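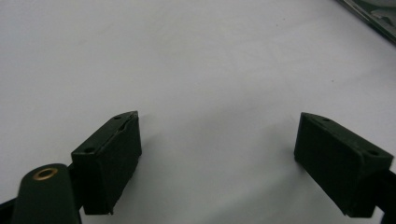
## Comparing finger pads before you trust them with kitchen jobs

Most pad problems show up in the first few picks. A short, fixed routine finds them faster than a long session with mixed items. The notes below cover hand-held grippers used in pairs, but the pad checks apply to an arm as well.

**Before starting**

- Close the jaws slowly and look at the tips from above. They should meet along the full inner face. If only the points touch, loosen the pad screws, square the pads and tighten again.
- Check the top face and the corners for splits. A lifted surface layer near the tip will catch on paper. Swap the pad or mark it and keep it out of the comparison.
- Wipe both inner faces with a damp cloth and let them dry. Dust from tea bags builds up quickly and makes a good pad look like a poor one.
- Work on a plain white surface. Dark pads are easy to see against it and so are the shadows under them, which help in judging height.

**Setting out the work**

Put the container between the two grippers, at equal reach from each. Route the cables off the front edge of the table before picking anything up, with enough slack for a full reach to the far side of the container.
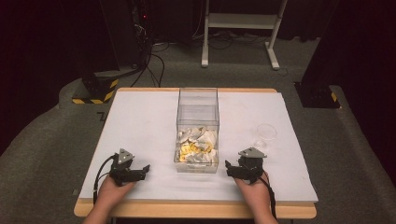 Start every run with the jaws open and level with each other. Barrett Dvorak starts with them closed and gets the same results, but the opening move then has to be left out of the timing.

Use one item type per run. Tea bags are a hard test for a wide pad: they are thin, they slide over each other and the strings snag. Approach from above and pinch a corner. Pushing down into the pile only packs it tighter.

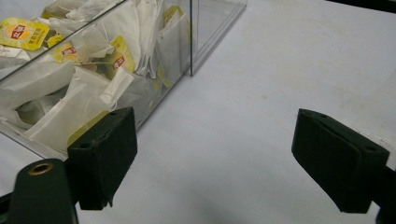 *Pads, one worn, with an open gap, beside the tea bag compartment.*

**Scoring**

Do 29 picks per pad set, then change pads and repeat with the same operator. Record three results only: clean pick, double pick, drop. A bag lifted by its string counts as a drop – Ingrid Schumacher scored these as clean in September and her sheet had to be redone.

Refill the container to the same level between runs. Low piles favor narrow tips.

**Storage**

Keep pads in matched pairs. A new left pad against an old right one closes off center.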